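Withholding Tax Analyst, Cross-Border Payments
Filtach — Zurstead office

Filtach prepares withholding tax filings for companies that pay dividends, interest, royalties and service fees to recipients in other countries. We are hiring one analyst for the cross-border payments team. The team has 6 people and reports to Sosina Demissie.

The job

You will review payment requests before they go out and work out the correct withholding rate. In most cases that means reading the contract, finding the treaty article that applies, and checking that the recipient has sent a current residency certificate. If the certificate is missing or expired, you write to the recipient and hold the reduced rate until it arrives.

You will also prepare refund claims for clients who withheld at the full domestic rate when a lower treaty rate was available. We had 41 open claims at the end of March. Most of them concern royalties and software license fees, and the second group takes longer because the parties often disagree on what the payment is for.

The analyst keeps the certificate register up to date and answers questions from client accounting staff, mostly by email.

What we ask for

A degree in accounting, law or finance, or an enrolled agent credential.
Two years of work in corporate tax, payroll tax or accounts payable.
Clear written English. A second language is useful but not required.
Comfort with spreadsheets. We use Grenent for case tracking and will train you on it.

You do not need treaty experience. Kidus Tsegaye runs the training, which takes 17 working days and uses closed files.

Terms

Full time, permanent, with a hybrid schedule after training. Overtime is paid and is mostly limited to the weeks before annual information returns are due. We cover exam fees and one professional membership.

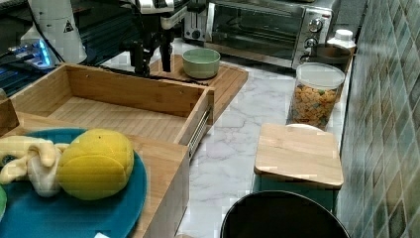
Will the analyst sign returns?
Returns are signed by a senior reviewer. The analyst prepares the file and initials the rate worksheet.

How to apply

Send a resume and a one-page letter to Hamdia Weldu, Filtach, Room 511, Beyene Building, Zurstead. Put "Withholding Analyst" on the envelope or in the subject line. Applications close May 20, 2023. Short-listed applicants will do a written exercise on a sample royalty contract — no preparation needed — followed by an interview with Sosina Demissie and Tekle Degefa.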